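3.2 Faltschachteln mit flächigem Dekor: Griffspuren und Lesbarkeit des Randaufdrucks
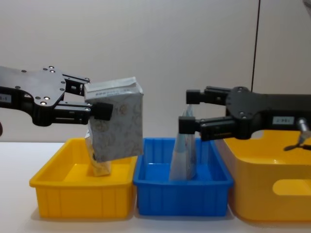 Abb. 4: Weiße Kartonschachtel mit blassem, grau-goldenem Rankendekor; kleiner dunkler Aufdruck am oberen vorderen Rand, Deckellasche leicht geknittert.

Butt wendet gegen die bisherige Praxis ein, dass Dekor und Pflichttext in der Verpackungsprüfung fast durchgängig getrennt bewertet würden, obwohl beide auf demselben Karton stünden und von derselben Verformung betroffen seien. Eine Lasche, die im Stauchversuch als unauffällig gelte, könne den Randaufdruck bereits unlesbar machen. Dem Einwand wird hier insoweit gefolgt, als Verformung und Lesbarkeit am selben Prüfling und in derselben Sitzung erfasst wurden. Nicht übernommen wurde der weitergehende Vorschlag, beide Größen zu einem gemeinsamen Index zu verrechnen, weil die Skalenniveaus dies nicht zulassen.

Untersucht wurden 390 Faltschachteln aus dem Lagerbestand Rosstead. Alle Schachteln waren einseitig gestrichen und trugen einen Randaufdruck im oberen Bereich der Vorderseite oder auf der Lasche. Schachteln mit nachträglich aufgeklebten Etiketten wurden ausgeschlossen, ebenso solche mit sichtbaren Feuchteschäden. Die Konditionierung erfolgte im Prüfraum Vilitz nach einem einheitlichen Klimaprotokoll. Abweichungen davon sind im Anhang B verzeichnet.

Die Knitterung der Lasche wurde vierstufig kodiert (0 = glatt, 1 = einzelne flache Falte, 2 = mehrere flache Falten, 3 = Bruch der Strichschicht). Maßgeblich war der Zustand der Außenseite bei seitlich einfallendem Licht. Zwei Personen kodierten unabhängig voneinander; bei abweichender Einstufung wurde der höhere Wert angesetzt. Mengal schlägt für vergleichbares Material eine fünfte Stufe vor, die den Bruch mit und ohne freiliegende Faser unterscheidet. Für die vorliegende Stichprobe war diese Unterscheidung ohne Mikroskop nicht zuverlässig zu treffen.

Die Lesbarkeit wurde aus 40 cm Abstand geprüft, ohne Hilfsmittel und mit einer festen Lesezeit je Prüfling. Als lesbar galt ein Aufdruck, wenn alle Zeichen der ersten Zeile fehlerfrei wiedergegeben wurden. Von den Schachteln erreichten 70 die Knitterstufe 2 oder 3; in 33 dieser Fälle war die erste Zeile nicht mehr fehlerfrei lesbar. Bei den übrigen Schachteln traten Lesefehler nur vereinzelt auf und ließen sich auf Druckmängel zurückführen - in der Regel auf zu geringen Farbauftrag an der Rillkante.

Der Einfluss des Dekors ist weniger eindeutig. Rankenmuster in geringem Kontrast zum Grund, wie das in Abb. 4, erschweren vor allem die Beurteilung der Knitterung, da flache Falten und geschwungene Linien bei ungünstigem Lichteinfall ineinander übergehen. Die Übereinstimmung der beiden Kodierungen lag bei dekorierten Schachteln niedriger als bei unbedruckten Flächen. Auf die Lesbarkeit selbst wirkte sich das Muster nur dort aus, wo es unter den Aufdruck lief. Die Serie Fanen, bei der der Textstreifen ausgespart ist, zeigte diesen Effekt nicht.

Einschränkend ist festzuhalten, dass die Schachteln leer geprüft wurden. Das Füllgut stützt die Lasche je nach Füllhöhe erheblich, und die von Strickland gelieferten Muster mit Innenzuschnitt verhielten sich bereits im Vorversuch deutlich steifer. Ferner wurde die Schriftgröße nicht variiert, sondern nur dokumentiert. Ob ein größerer Schriftgrad die Verluste bei Stufe 2 ausgleicht, bleibt daher offen; bei Stufe 3 ist dies unwahrscheinlich, weil der Bruch der Strichschicht die Zeichen selbst unterbricht. Die Auswertung nach Faserrichtung des Kartons folgt in Abschnitt 3.3.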